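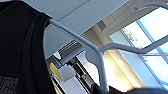 Knits are next on the wardrobe list. Black ones pick up lint from everything, so they get their own end of the rail.

Plastic hangers with the wide shoulder are worth the space. Thin wire leaves a point in a knit sleeve, and steaming it out takes me around 3 minutes each.
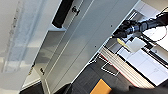 Heavy sweaters get folded. A hanger stretches the neck — fold in thirds, stack no more than 2 high on an open shelf.

Mohcine Fawzy asked about cabinet handles. Long bar type, screwed from the inside. Check the screws every October.

Printed tops: inside out, hung by the shoulders, print never ironed directly.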